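3.4 Peak calls depend on the input control more than the kit literature suggests

The usual claim for low-input chromatin profiling is that a cleaner enzymatic step removes most of the background, so the choice of control hardly matters. We were not convinced. The comparisons we could find used one cell type, one antibody and a control that had been sequenced far more deeply than the sample itself. Under those conditions almost any method looks good.

We therefore repeated the test with the two protocols used in our laboratories, which we call Anero and Varma after the sites where they were set up. Both start from fixed liver cells and both use the same antibody lot. Anero digests the chromatin with micrococcal nuclease before the pull-down. Varma shears it by sonication and adds a bead cleanup. Everything after adapter ligation was kept the same, and the libraries were pooled before sequencing so that lane effects could not be mistaken for protocol effects.

With the matched control, Anero gave 1,506 peaks that passed our cutoff in both replicates. When we swapped in the control prepared for Varma, with no other change, 137 of these peaks were lost. Most of the lost peaks sat in open promoter regions, where nuclease digestion is known to favor certain sequences and where a sonicated control does not share that bias. A reader who saw only the first number would have no reason to doubt those sites. We doubt them, and we have left them out of the motif analysis in Section 3.5.

One might object that the lost peaks were simply weak. We checked this. Of the 137, only 40 fell in the lowest quarter of peak scores, so low signal cannot be the whole story. The rest had scores that would pass without comment in most published tables. It is possible that some of them are true binding sites which the wrong control happens to mask, and our data cannot rule this out. What the data do show is that the score alone does not tell the two cases apart.

The reverse swap was less dramatic and harder to read. Varma peaks scored against the Anero control shifted in rank, but few crossed the cutoff. We first took this as a point in favor of sonication. On a second look we are less sure – the Varma libraries had a higher duplicate rate, and removing duplicates leaves fewer reads to move in either direction. A method can seem stable because it has little power, and we would ask for a deeper run before calling it robust.

We also tried the published filter list that ships with the Juvura pipeline. It removes regions with high signal in many unrelated experiments, and it is often described as a fix for control problems. In our hands it removed eight of the lost peaks. The remaining 129 passed the filter untouched. This is not surprising, given that the list was built from sonicated samples, but it does mean that "filtered" should not be read as "corrected" when the input was digested with nuclease.

Figure 4. Materials on the tabletop.
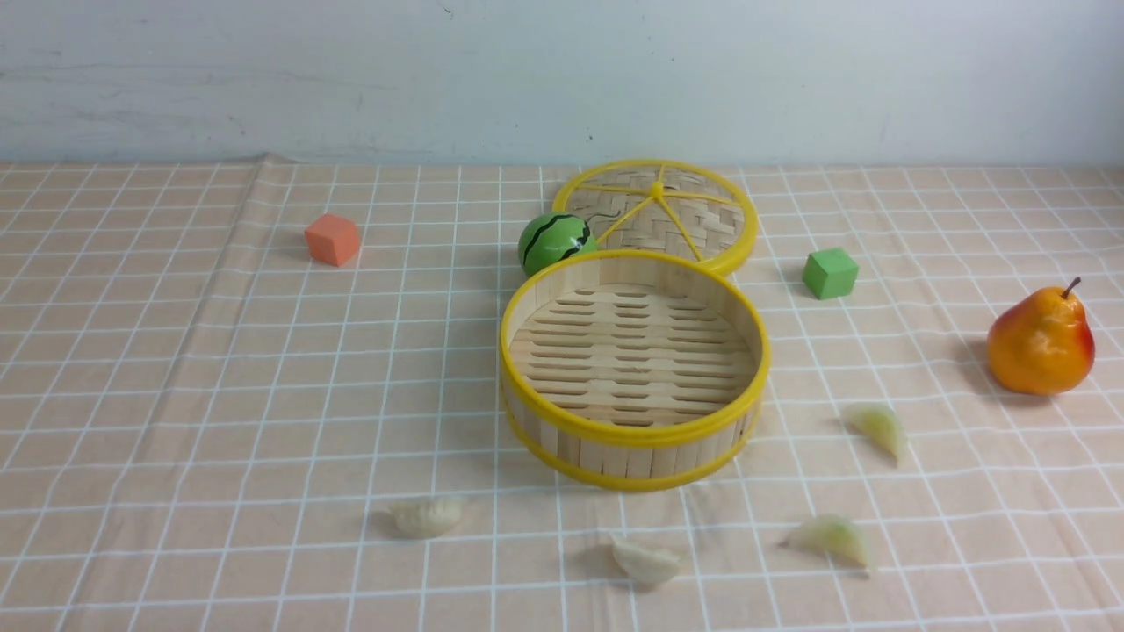

A further concern is the way replicates are counted. Two libraries made from one batch of fixed cells are technical repeats, and agreement between them says little about whether a site is bound in the next batch. Both Anero replicates came from separate batches. For Varma this was true only after July, when Sieglinde Kleinschmidt repeated the fixation at Urmont, and the earlier Varma libraries are excluded from every count given above. Including them would have raised the overlap between replicates and made our results look tidier than they are.

The scripts for the control swap were written by Sarmīte Lapiņa and were run on unchanged alignment files, so any reader with the raw reads can repeat the test. It adds one extra peak call per sample and costs very little computing time. We see no good argument for leaving it out of a methods paper that claims low background. Whether the same losses would appear with a different antibody is an open question. Our guess is that abundant factors with broad signal would suffer more than the narrow one used in this study, but we have not tested it, and the two pilot libraries we made with a second antibody were too shallow to report.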